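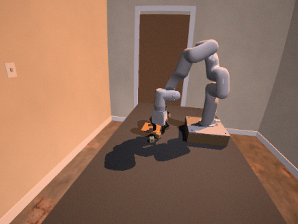 3. Materiales y procedimiento

3.1. Participantes

La muestra quedó formada por 51 escolares de primer curso de la escuela Tatedska, situada en el distrito de Hakora. Todos habían completado el primer trimestre de instrucción lectora formal y tenían visión normal o corregida. Se excluyó del análisis a los alumnos que no conocían el nombre o el sonido de alguna de las letras del conjunto en su posición canónica, condición comprobada mediante una prueba previa de denominación sin límite de tiempo. Las familias recibieron una hoja informativa y firmaron el consentimiento por escrito antes del comienzo de las sesiones, que se celebraron en abril.

La lengua vehicular del centro es el español. Una parte del alumnado habla otra lengua en casa, escrita en todos los casos con alfabeto latino. Esta variable se registró mediante el cuestionario familiar y se introdujo como covariable en los modelos de la sección 4, sin que se formulara ninguna hipótesis sobre su efecto.

3.2. Selección de las letras

El conjunto experimental comprende nueve mayúsculas: B, C, D, E, F, G, J, L y R. El criterio de inclusión fue que ninguna de ellas conservara su forma al girarla un cuarto de vuelta o media vuelta. Quedan fuera, por tanto, las letras con simetría rotacional (H, I, N, O, S, X, Z). Se descartaron también M y W, cuya rotación de media vuelta puede producir confusión entre ambas, y el par formado por P y la minúscula «d», que en algunas tipografías infantiles resultan casi intercambiables. La O se mantuvo como elemento de control, al ser insensible a la manipulación en el trazado empleado, de contorno circular.

Las letras B, C, D y E comparten una propiedad que interesa separar de las demás: son simétricas respecto del eje horizontal. La rotación de media vuelta equivale en ellas a la reflexión en espejo, de modo que un error en esa condición no permite distinguir entre una dificultad de rotación y una tolerancia a la inversión izquierda-derecha. En F, G, J, L y R ambas transformaciones dan lugar a figuras distintas. Los dos subgrupos se analizan por separado siempre que la comparación afecta a la media vuelta y de forma conjunta en los cuartos de vuelta, donde la ambigüedad no se presenta.

El trazado corresponde a la fuente Deng en su peso negrita, sin remates y con contraste nulo entre astas verticales y curvas. Se prefirió a la fuente del manual escolar por dos motivos. La R del manual termina en una pata curva que el alumnado asocia con la caligrafía de ese material, y la G carece de barra, lo que la aproxima a la C. En Deng las dos distinciones son explícitas. La altura de las letras se mantuvo constante y se ajustó el espacio lateral de modo que el centro de la caja coincidiera con el eje de giro. 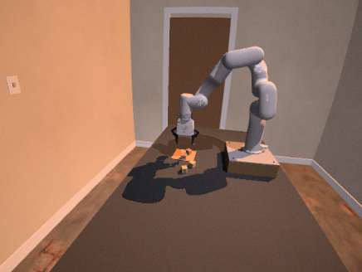
El giro en torno al centro de la caja tiene una consecuencia que conviene señalar. En las letras cuya masa visual está descentrada, como la L o la J, el centro de gravedad de la mancha se desplaza con la orientación, aunque la caja permanezca fija. Un ajuste óptico habría corregido este desplazamiento a costa de introducir una diferencia de posición entre condiciones. Se optó por no aplicarlo. Los análisis complementarios incluyen la distancia entre el centro de la caja y el centro de la mancha como predictor continuo.

3.3. Condiciones de orientación

Se establecieron cuatro orientaciones: canónica, cuarto de vuelta a la izquierda, cuarto de vuelta a la derecha y media vuelta. Cada letra se presentó diez veces a cada participante, cuatro en posición canónica y dos en cada una de las orientaciones restantes. La proporción mayor de ensayos canónicos responde a la necesidad de disponer de una línea base estable por letra, dado que la variabilidad de los tiempos de denominación en estas edades es elevada incluso con estímulos conocidos.

No se incluyeron ángulos intermedios. La literatura sobre rotación mental en adultos suele emplear incrementos menores para estimar la pendiente de la función que relaciona ángulo y latencia, pero el propósito del presente trabajo es otro. Interesa la tolerancia a las orientaciones que aparecen de hecho en el entorno material del lector principiante, y estas proceden en buena medida de objetos con caras planas y ángulos rectos: fichas, tarjetas, piezas de rompecabezas, bloques. Un objeto cuadrado apoyado y alineado con el borde de la mesa presenta la letra en una de cuatro posiciones respecto del lector sentado. La página impresa, en cambio, fija la orientación de todos los caracteres a la vez y permite corregirla con un solo movimiento del papel.

La diferencia tiene implicaciones para el aprendizaje. En el texto impreso la orientación es una propiedad compartida por toda la línea, y el lector dispone de información redundante para inferirla. En el objeto aislado la única fuente es la propia forma. Una D girada un cuarto de vuelta, con el asta recta en la base y la curva hacia arriba, conserva todos sus rasgos locales (un segmento recto, un arco, un espacio interior cerrado) y altera solo la relación de estos con la vertical. Si la identificación se apoya en rasgos locales, el coste de la rotación debería ser reducido; si se apoya en la disposición global respecto de un marco de referencia externo, el coste debería ser apreciable y mayor en los lectores menos avanzados.
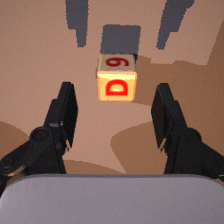

Figura 3. Mayúscula «D» girada un cuarto de vuelta en la cara de un bloque alfabético.

3.4. Procedimiento

Cada participante completó 100 ensayos, distribuidos en diez series de 10. Una serie contenía las nueve letras del conjunto y el elemento de control, en orden aleatorio, con la restricción de que una misma orientación no se repitiera en más de tres ensayos consecutivos. La asignación de orientaciones a letras dentro de cada serie se generó de antemano con el programa Celex, a partir de una lista distinta para cada participante. En el elemento de control la orientación asignada se registró del mismo modo que en las demás letras, aunque el estímulo resultante fuera idéntico.

Los estímulos se mostraron en pantalla, en negro sobre fondo gris claro, precedidos por un punto de fijación. La tarea consistía en nombrar la letra en voz alta. Se aceptaron como correctos tanto el nombre como el sonido, puesto que el método de enseñanza del centro introduce primero el segundo. El ensayo terminaba con la respuesta o al agotarse el tiempo máximo, y el evaluador codificaba entonces el resultado como acierto, sustitución u omisión. En el caso de las sustituciones se anotaba la letra pronunciada.

Se indicó a los participantes que algunas letras aparecerían «tumbadas» o «cabeza abajo» y que debían decir cuál era sin inclinar la cabeza. La instrucción se repitió al inicio de cada serie. Los ensayos con inclinación manifiesta de la cabeza se marcaron en el registro y se analizaron aparte; su exclusión no modifica el sentido de los contrastes principales. Entre la quinta y la sexta serie se introdujo un descanso.

3.5. Medidas y tratamiento de los datos

Las variables dependientes son la exactitud y la latencia de denominación, esta última medida desde la aparición del estímulo hasta el comienzo de la vocalización. El inicio se detectó de forma automática y se revisó manualmente sobre el oscilograma, con especial atención a las consonantes oclusivas sordas y a los titubeos previos a la respuesta. Solo se incluyeron latencias correspondientes a aciertos. Los valores extremos se identificaron dentro de cada participante y condición, sobre la escala logarítmica.

La exactitud se modeló mediante regresión logística de efectos mixtos, con orientación y subgrupo de simetría como factores fijos e interceptos aleatorios para participante y letra. Se incluyó la pendiente aleatoria de la orientación por participante cuando el modelo convergía con ella. Para la latencia se ajustó un modelo lineal mixto de estructura análoga sobre los valores transformados. La puntuación en la prueba estandarizada de lectura de palabras, centrada en la media muestral, entró en ambos modelos como predictor continuo y en interacción con la orientación.

Las sustituciones se organizaron en matrices de confusión por orientación. El número reducido de observaciones por celda desaconseja un contraste inferencial letra a letra, por lo que estas matrices se emplean con fines descriptivos. Se distinguen en ellas las confusiones explicables por la forma girada (la respuesta corresponde a una letra cuyo aspecto canónico se asemeja al estímulo tal como se muestra, como la U ante una C girada un cuarto de vuelta a la derecha) y las que se dan también en posición canónica. La clasificación fue efectuada por dos codificadores independientes que desconocían la puntuación lectora de los participantes, y los desacuerdos se resolvieron por discusión antes del análisis.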